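Zostine Table Care Guide
Section 5: Cleaning and resetting a dressed table

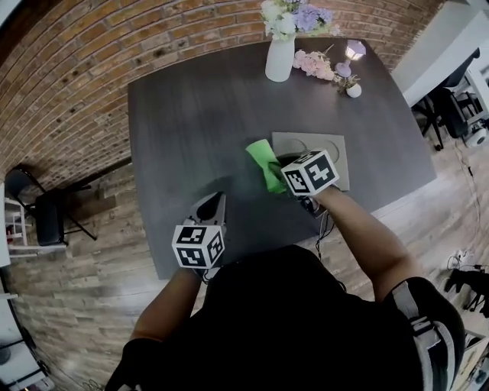 The wipe-down goes faster when the decorations stay on the table, provided they are all at one end. Read this section through before the first cleaning, then follow the steps in order. Work from the near edge and keep the vase, the cut stems and the lamp along the far side, so that the middle of the table is clear for the cloth. A bright green cloth stands out well against a dark gray top, and you are less likely to leave it behind under a mat. Fold it and press it down on the surface.

Before you start

You will need:
2 cleaning cloths, one for washing and one for drying
A bowl of lukewarm water with a drop of dish soap
A soft brush for artificial flowers

CAUTION: Switch off and unplug the table lamp before bringing any water to the table. Let the bulb cool before you touch the shade.

Wiping the top

1. Lift the mat and shake crumbs off over a trash can. Set it on a chair or shelf.

2. Move the vase by its body. Do not lift it by the flowers, as the stems will slide out and the arrangement will have to be rebuilt.

3. Dip the first cloth and wring it out until it no longer drips.

4. Fold the cloth in four. Wipe with the grain, starting at the far end and finishing at the edge nearest you. Turn to a clean face of the cloth when the one in use looks gray.

5. Wipe the long edges and the corners. These pick up more grease than the top.

6. Dry with the second cloth. Leave the table bare for 5 minutes before putting anything back.

NOTE: Do not use scouring pads, bleach or furniture wax on a Zostine top. Wax leaves a film that shows as streaks under lamplight. If wax has already been used, see Section 6.

Artificial flowers and small plants

Brush dust off petals from the center outward. Roses laid flat on the table should be turned over and brushed on both sides. White and pale blue petals mark easily, so handle them by the stem.

Succulents in small pots should be watered at the sink and left to drain fully before they go back. A damp pot will leave a ring overnight.

CAUTION: Do not spray cleaner near a live plant.

Putting things back

1. Return the mat first and line it up with the near edge of the table.

2. Place the vase, then the lamp. Check that the lamp cord runs off the back and is not caught under the base.

3. Set the small pot beside the lamp.

4. Plug in the lamp.

Felt pads should be fitted under any vase or pot with an unglazed foot. Zostine pads are sold in sheets of 100 and can be trimmed with scissors. Replace a pad when the edge starts to lift.

Care instructions compiled by Rowena Lacson. Revised October.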